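Speaker notes - "What the Quote Leaves Out"
Annatjie Joubert, 9 Dec 2018

Slide 1. Say hello, let them find seats. Ask who has a budget due. Wait for the groaning to stop.

Slide 2. The Juteo plan as approved in September: two handheld grippers, one table, one line in the spreadsheet. The line said "equipment." I was proud of that line. Shoes came into it later, when the client remembered they sold shoes.
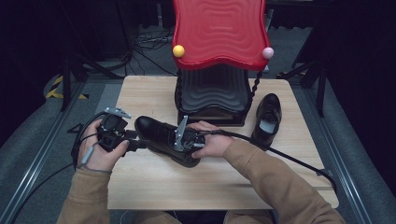

What should a first budget cover besides the grippers themselves?
Spare pads, spare cables, a place to mount things, and the hours of whoever is holding the tools. We had put down 400 for all of it and felt generous.

Slide 3. The real number. By the end we had spent 1,021 on top of the purchase price. Pause here. Finance people will write it down, and everyone else will check their phones.
Mention that the Mindent quote was cheaper and did not include pads at all - I only noticed on the third reading.

Slide 4. Wear parts. Go slowly, this is the slide they came for. Rubber on the fingertips is a consumable, like printer ink, and should sit in the running costs. Look at the edges of both pads, the right one especially.

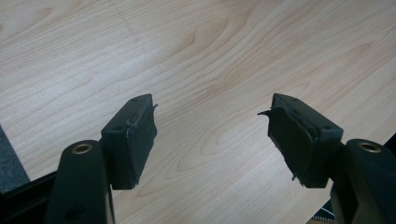

Nosipho Kekana disagrees with me on this and asked me to say so: she would buy the spares up front, in the same order as the tools, as a running-costs line is the first thing to get cut when the year goes badly. She has a point. I have lost that line twice.

Slide 5. Suggested split. Set aside up to 200 for pads before anyone opens a box. Write the part numbers on the order form. Get the delivery time in writing.

Questions. If Ayanda asks about leasing, send him to the handout.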